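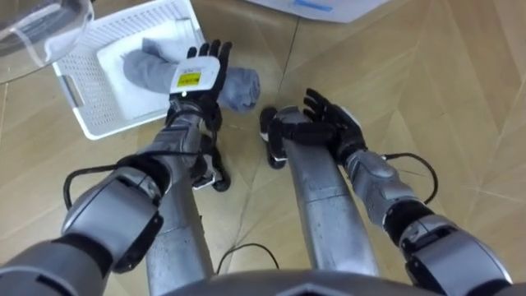 Notes for the Bruvimeck build talk, July 2, 2021
Speaker: Yiran Xue

Opening (keep short). Introduce the build. Two arms, two hands, a torso and legs, assembled in the back half of the Broment workshop. Credit Verna Blackwood for the wiring and Fitzgerald Ridgeway for the leg brackets.

Task. The towel goes in the basket and comes out of the basket. We work on the parquet. Say why cloth is hard: it has no fixed shape, so a stored grip position is only a first guess.

Hands. Black, jointed fingers. Point out the white module on the back of the left hand, with the yellow label. The approach is palm down with the fingers spread. Closing starts only after the arm has stopped.

Cables. Expect questions. The loops beside the forearms are slack for the joints. In May we ran them tighter and lost a connector at the elbow. Verna's rule: move each joint to both limits by hand before tying anything down.

Numbers. 60 trials with the old grip routine, 60 with the new one. Say that the second set used the same towel. Do not quote a success rate; Ada is still checking the logs. Parts cost so far is nearly 1925 pounds, arms excluded.

Faults. Error 3241 is our own code for a hand that stops replying. Restart the hand controller first, then the arm. The other order leaves the arm holding its last position.

Next. Second towel, thicker. Shorter lead to the right wrist. Bernadette has the drawings if anyone wants copies.

Questions, five minutes. Repeat each one for the back row.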